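Last updated: 2021-09-20
Reading time: 5 minutes

Section 9. Getting the work surface ready for a Tanner hand-held gripper session

If you came to the Lukel bench from packing or sorting, welcome! Most of your old shift was lifting and placing, and the arms do a good share of that now, so more of your day goes to showing them how it's done and keeping their work area in order. Your eye for a messy table is as useful as it ever was, and it is a big part of what follows.

1. Sign in at the Vernotix screen and choose job 1188.

2. Hold the gripper over the middle of the surface, fingers open, and take a look at the live view before you reach for a cloth. Specks that you would never notice standing up can show plainly from down there.

3. Decide what is loose and what is a mark. Loose grit and crumbs come off with the soft brush. Pen, crayon and other colored marks are wiped only if your lead asks for it, and otherwise they get a line in the surface log.
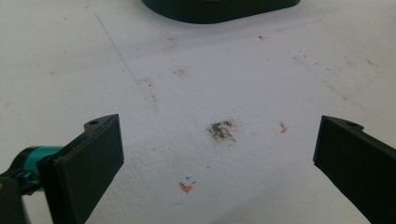
Fig. 9-1. Gripper view before cleaning. Brownish-gray smudge between the open fingers, with small orange and blue marks on the white surface.

4. Brush toward yourself in short strokes, then check the live view again. Old gray smears may stay put, and that's fine (please don't scrub at them until the finish goes).

CAUTION: Keep your free hand away from the fingers while you brush. Set the gripper down first if you need both hands.

5. Start the session and do your 20 practice picks at whatever speed feels natural to you. The arm learns from your pace, and a hurried set usually has to be done over.

Note: Rogelio Manalastas, our bench lead, moved over from the packing line in August and is glad to sit with anyone for a first session. He also keeps the list for people who want to train on the Flaron cell next, so do have a word with him if that sounds like you.

6. When you finish, close the job, brush the surface once more and initial the log for the next shift.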